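Small Kitchen, Busy Walls: My Tips for the Corner by the Back Door

I finally got hooks up in the wrapping-and-chopping corner, and I'm so pleased with it that I wrote down everything I do in there.

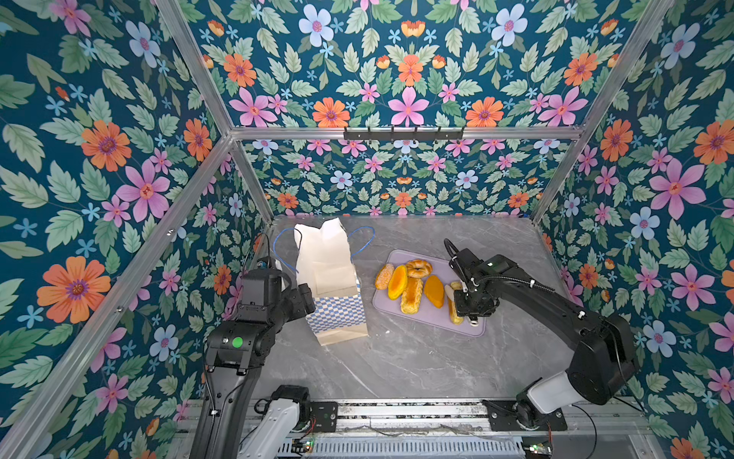
Hooks up high

A short rack with little hooks takes up no counter at all! I hang light stuff only (measuring spoons, scissors, the tea strainer). Mine cost $14, and I put it where I can reach it without a stool. If you have to stretch, you'll stop using it by Monday.

Save your gift bags

I keep every decent paper bag with string handles. They fold flat, and 40 of them fit in one drawer, ask me how I know. Stand one open on the counter when you're sorting and drop in whatever belongs in another room. Paper hates a puddle, so wipe the counter dry first. If a handle pulls loose, knot it again on the inside and put a scrap of tape over the knot.

Cutting boards

Pick a color for each job and stick to it. Lavender is fruit and bread at my house, and onions never touch it. Damp dish towel underneath if it slides. For stains I use baking soda and half a lemon, leave it while I drink my coffee, then rinse. Stand it on edge to dry, please, don't lay it flat!

Living with loud wallpaper

I love big flowers, the bigger the better, but splatters do hide in the pattern. I go over the wall with a barely damp cloth on the same day I do the stove. Test a low corner first, and keep a leftover piece of the roll for patching. Mine lives behind the flour bin.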